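Support > Results & Timing > Closed tickets > Athlete payments stuck on "pending"

Ticket 1210
Product: Gresine meet manager, with the Davatley payments add-on
Reported by: Meng Regional Athletics, meet office
Status: Closed (again)

Reported problem
Prize money for the October road race went out to everyone except the masters runners, who have been showing as "pending" since Sunday. The help page says pending payments clear on their own. These ones have shown no such ambition.

First response
Asked the meet office to log out and back in, as tradition requires. No change. Asked for the export file. Received the export file for the juniors' long jump, which was in lovely order. Asked again.

The correct file has over 70 masters entries, and every one of them has a finish time, a placing and a blank where the age category ought to be. Gresine will happily rank a runner with no category. Davatley won't pay one, and it doesn't see why it should mention this to anybody.
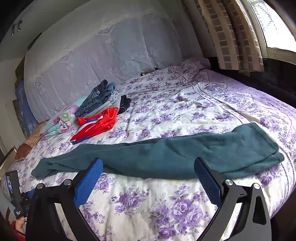

The blanks came from the registration form. Someone at the meet office had renamed "Masters" to "Masters (40 and up, you know who you are)" – a fine label, but the add-on matches on the exact name and has no sense of humour.

What we did
Changed the category name back to "Masters" in Settings > Categories.
Re-ran the category match from the results page. It took 2 tries, the first having been run on the juniors' long jump.
Released the held payments as one batch.

Outcome
All payments moved to "sent" except 2, which bounced on bank details. Those have gone back to the athletes to fix, and the meet office will re-release them from its end.

Reopened briefly to ask whether the longer label could be kept for the printed program. It can. Use the Display Name field, one line below the one that was edited.

Nolatix Support | Contact us | Back to top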